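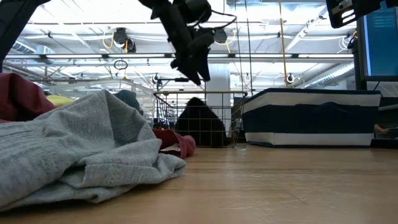
Every December the clothing rental companies send me the same email, and every December I read it to the end because I want it to be true. Stop buying sweaters, it says. Subscribe to them. Wear one for a month, send it back, and feel lighter. The pictures are always of cashmere on a smooth white bed. A gray ribbed knit that has been worn and dropped looks more like the one in the photograph at the top of this page, a heap with a dark red something bunched up beside it, and the business has to make its money on that heap.

Sindar is the biggest of the new services and the loudest. Its basic plan lets you keep 8 pieces at a time. Rocha, which is smaller and a little more modest, stops at two. Both say that renting cuts waste, and both go vague when you ask how they know.

I asked anyway. Sindar's answer ran to a long paragraph about "garment journeys" and one figure: each member, it claims, avoids 200 purchases over the life of a subscription. I don't know anyone who would have bought 200 garments in that time. Neither, I suspect, does Sindar. 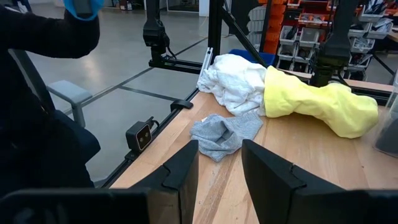

Light gray, white and pale yellow: the soft basics that rental plans lean on.

Trinity Strickland repaired knitwear for a living before she went to work in returns at Rocha, and she left after one winter. She is not bitter about it, but she is blunt.

"A sweater is fine until the elbow goes," she told me. "After that you either mend it or you don't, and mending costs more than the month's rent. So guess what happens."

I guessed. Rocha says that pieces it can no longer rent are passed to Jernex, a textile sorter. Jernex says it takes them and grades them. What share ends up as clothing again and what share ends up as stuffing, it would not tell me – "commercially sensitive" was the phrase, twice in one call. 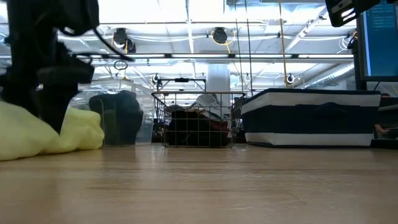
Then there is the washing. A sweater you own might get washed a few times a winter, if you are lazy like me and hang it by a window instead. A rented one has to be cleaned between every customer, whether or not it smells of anything, and then bagged and put on a truck. Vullix, which sells a tracking tag to several of these firms, showed me a sample record covering 2,670 miles for one cardigan. It was offered as a success story.

Brayden Lavoie, who has subscribed to Sindar for two winters, thinks I am being unfair. He has a small closet and a job where people notice clothes, and he says he has stopped shopping on his phone at night. I believe him. I also noticed that he had bought three of the sweaters he rented, at the member discount, which the app offers every time you start a return.

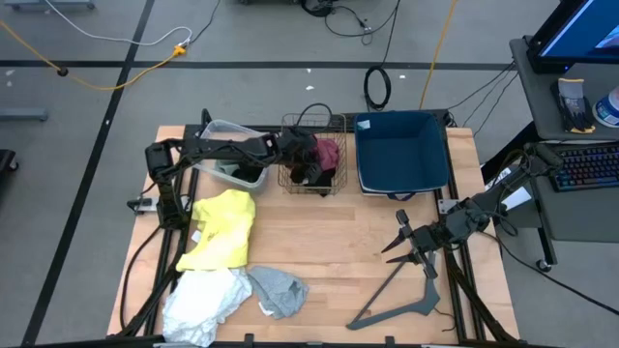 Maybe that is the real product. A rental that ends in a sale is a shop with a very long fitting room, and there is nothing wrong with a shop. I would just like it to stop telling me that it is saving the planet while it does so.

I still have the navy crewneck I bought in college. The cuffs have been redone and one shoulder has a darn you could find in the dark. This winter I will probably have to do the other one.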